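Kashindye Football Club: Questions People Ask Us About Joining, Playing and Moving On

Hello and welcome! We put this page together because the same questions land in our inbox every preseason, and it seemed kinder to answer them properly in one place than to send everyone a rushed two-line reply. It's written mostly for adult players thinking of joining one of our squads, for parents of players in the older youth groups, and for anyone already here who is wondering how registrations and transfers work. Have a wander through, and if your question isn't covered, the contact details are at the bottom.

Do I have to be good to join?

You have to enjoy playing, and you have to be reasonably fit to get through a training session without doing yourself a mischief. Past that, we have room for quite a spread of ability. The first team plays in the top division of our regional league and is picked on merit, and the standard there is pretty serious. The reserves are a mix of younger players on the way up and older ones who still read the game beautifully but would rather not chase a nineteen-year-old winger all afternoon. Then there's the social side, which plays small-sided games in the evening and has people in it who hadn't kicked a ball since school. Come to an open session and we'll work out together where you'd be happiest.

When are the open sessions?

We run them through the summer and then again for a short spell in October, once the season has settled down and we know which squads are light on numbers. They start at 6:30 p.m. on the main field. Please get there a little early so you can sign in and warm up, and bring both shin guards and a drink. If you only own one pair of shoes with studs, bring those, and bring sneakers too in case we move onto the hard court.

How does a trial for the first team work?

Nassoro Kioko, our head coach, likes to see a player at least three times before he makes up his mind, and he's quite stubborn about this, even when somebody scores a hat trick in their first scrimmage. The first visit is an ordinary training session with the reserves. The second is with the first team. The third is a practice match, usually against a neighboring club, where you'll get a full half in your preferred position and probably some time somewhere you don't expect. He'll talk to you afterward, in person, whichever way it goes. We think that's only decent, having been on the other end of a text message ourselves once or twice.

I'm a goalkeeper. Do you need goalkeepers?

Oh, yes please. We have never once in our history had too many goalkeepers. Keepers train separately for the first part of the evening and then join the main group for shooting and set pieces, and you don't need to have your own gloves for your first couple of visits.

What does it cost to play?

Adult membership is $500 for the full season, and that covers your league registration, insurance, referee fees, field rental and the use of a match uniform. You can pay it all at once or split it across the season, whichever suits you better. The social squad is $80 for each block of evenings, and you can skip a block if life gets busy and come back for the next one without losing your place. Players aged 16 and 17 who train with the reserves pay the youth rate, and the membership desk will send you the current figure along with the parental form.

If money is tight, please talk to us. We keep a small fund for precisely this, your conversation stays private, and we'd much rather have you on the field than worrying at home.

Can I play for you if I'm still registered with another club?

You can train with us, and plenty of people do while they're deciding, but you can't appear in a league match until your old club has released you and the league has approved the move. Please be upfront with your current coach about it. Most coaches take it well if they hear it from you, and rather less well if they hear it from someone at the gas station. We won't put in paperwork for you until you've told us that conversation has happened.

What if my old club won't release me?

It's rare, and when it does happen it's nearly always a matter of unpaid dues or a uniform that was never handed back. Find out what they believe you owe, settle it if it's fair, and ask for written confirmation. If you think the amount is wrong, our registrations secretary, Victor Ndung'u, can walk you through the league's appeal form. He's done a good many of these and has the patience for it. What we can't do is pay your dues for you or lean on another club on your behalf.
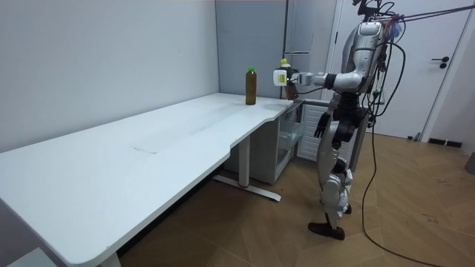 How long does a transfer take to go through?

Most are approved within a week of both clubs signing the form, though it can stretch to two weeks near the end of the transfer window, when every club in the league seems to remember its paperwork on the same evening. You'll get an email from the league when it's done, and so will we. Please don't book your whole family in to watch your debut until that email has arrived.

Can I change my mind after I've signed?

Once your transfer is approved, you're registered with us until the window next opens. If you've had a change of heart before then, come and talk to Nassoro or Victor. We won't make you play for a club you don't want to play for, but the league's rules on moving twice in one season are strict and we have no power to bend them, however sympathetic we may be.

Do you have contracts?

We're an amateur club, so no player is paid and there isn't a contract in the professional sense. You sign a membership agreement that sets out your dues, the code of conduct and what happens if you leave partway through the year. It runs to a couple of pages. Do read it! People skim it and are then surprised by the part about returning the uniform.

What happens if I get hurt?

Tell the coach right away, even if you think you can run it off. A qualified first-aider attends every match and every first-team session. Your membership includes basic injury insurance through the league, and the claim form has to be sent in within 30 days of the injury, so it's worth starting on it early, while you can still remember what happened. For head knocks we follow the league protocol to the letter: you come off, you stay off, and you need written clearance from a doctor before you train with contact again. No amount of pleading has ever changed this, and we've heard some very moving speeches.

For longer injuries, we freeze your dues from the date you let us know. Quite a few of our injured players keep coming along on match days anyway, and it does seem to help with the boredom.

How are squads picked each week?

The coaches pick the first team and reserves after the last training session before a match, and the list goes out that same night by 9 p.m. Attendance counts for a lot. If you can't train because of work, school or a new baby, tell your coach and it won't be held against you, but if you simply vanish and reappear for the game you should expect to start on the bench. Each match-day group is 16 players, and we try hard to get all of the substitutes onto the field at some point.

What number will I get?

Whichever one is free, I'm afraid. Returning players keep theirs, and new players choose from what's left in the order they paid their dues. This is how our center back came to wear 88, and he has since refused every chance to swap it.

Is there somewhere to park?

There's a lot behind the clubhouse that fills up quickly on match days. After that, the side street is fine as long as you leave the neighbors' driveways clear. They've been good to us over the years and we'd like it to stay that way. Bikes can be locked to the railings by the changing rooms.

Can my family and friends come to watch?

We'd love them to! Home matches are free. There's a small stand on the near side and a grassy bank opposite, and you're welcome to bring folding chairs. Dogs are fine on a leash. All we ask is that people cheer for their own side, leave the referee alone and stay behind the rope, particularly during corners, when the far touchline gets crowded and somebody always ends up with a ball in the lap.

How do I get in touch?

Membership, dues and uniforms go to the membership desk, and registrations and transfers go to Victor. You can reach both through the contact form on this site. Everything is answered by people who also have day jobs, so give us a couple of days before you chase. If you'd rather talk face to face, stop by the clubhouse before training, any time after 6 p.m., and ask for whoever has the keys.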